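Home | Forums | Film Talk | New Posts | Search

Print this page | E-mail this thread

Thread: Serari (Simin Ansari's new one)

skurus_fan
Saw this at the Vurov last night. It's a family drama about a woman who comes home to run her late mother's tailor shop and finds her brother has been selling off the machines. Lama Zein plays the sister. I thought she was very good, especially in the bank scene. The brother is written pretty thin. He yells and then he leaves, and he does that up to 4 times. 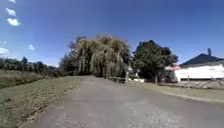

The middle part drags too. There's a long stretch with the cousin's wedding that could have been half as long. I'd still say go see it.

matinee2348
I disagree about the brother. He's the only one who changes at all. The sister is right in every scene, and I got tired of it. The wedding was my favorite part because people finally talk to each other.

skurus_fan
He changes in the last ten minutes. Before that it's the same fight over and over.

plainview_dee
Is it as slow as Sayegh? I walked out of that one in March.

matinee2348
No. Sayegh was slow from start to finish. This one moves along okay for the first hour. It runs 100 minutes and there isn't much music, if that bothers you.

plainview_dee
It doesn't. I just want something to happen.

oldprojector
Something happens, but most of it is offscreen. You hear about the sale of the shop in a phone call. I thought that was a mistake. Ansari did the same thing with the accident in Sayegh and it didn't work there either.
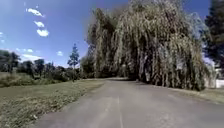 The path toward the big willow

skurus_fan
The phone call worked for me. You're watching Zein's face the whole time and she barely says anything.

oldprojector
She's good. I'd still rather have seen the sale. Two and a half stars from me.

matinee2348
Three and a half. Does anyone know if the Vurov is keeping it another week? My sister wants to go.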